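4. Preparar el rincón de cuentos con el equipo Gralura

Os lo cuento tal y como lo hago yo en mi aula de 2-3 años, que es donde más lo he montado (y desmontado, y vuelto a montar). Necesitáis el altavoz, la alfombra de tarjetas y la caja de personajes. Si vuestra escuela pidió el paquete Dorberg, la alfombra viene en dos piezas y hay que unirlas antes de empezar.

1. Extended la alfombra con el logotipo hacia la pared. Dejad libre el lado de la puerta, que siempre hay alguien que llega tarde con el abrigo puesto.

2. Cargad el altavoz hasta que la luz se quede fija. La primera carga es larga, así que yo lo dejo enchufado en el despacho la tarde anterior.

3. Mantened pulsado el botón lateral hasta oír el pitido y elegid el volumen. En mi sala uso el 34. En la de los mayores, con el techo tan alto, Oriana Mansilla lo sube a 70 ¡y aun así se le ponen todos a cantar por encima!

4. Repartid las tarjetas del primer cuento. Solo las del primero, por favor – yo saqué la caja entera el primer día y acabamos con el lobo dentro de la cocinita.

5. Acercad una tarjeta al círculo del altavoz y esperad. Si no suena, giradla.

Nota: las tarjetas de la serie Salinas llevan el borde redondeado y no funcionan con los altavoces antiguos. Hay que actualizarlos desde la aplicación Bevton, en Ajustes > Altavoz > Actualizar.

Precaución: guardad el cable en cuanto termine la carga. Los niños no deben manejarlo nunca, ni siquiera desenchufado.

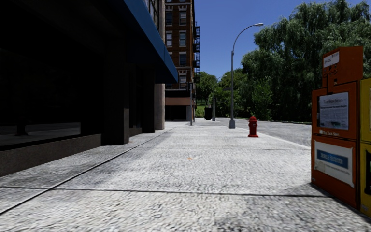 6. Cuando acabe el cuento, dejad que cada niño devuelva su personaje a la caja. Se tarda, ya lo sé, pero a mí me gusta casi más que el cuento.

7. Apagad el altavoz con el botón lateral y limpiad la alfombra con un paño húmedo y jabón neutro. Nada de lejía, que se come el color de los dibujos.

Si la luz parpadea en rojo después de apagarlo, volved al paso 2 y dejadlo cargando sin tocar ningún botón.

Revisado el 2/5/25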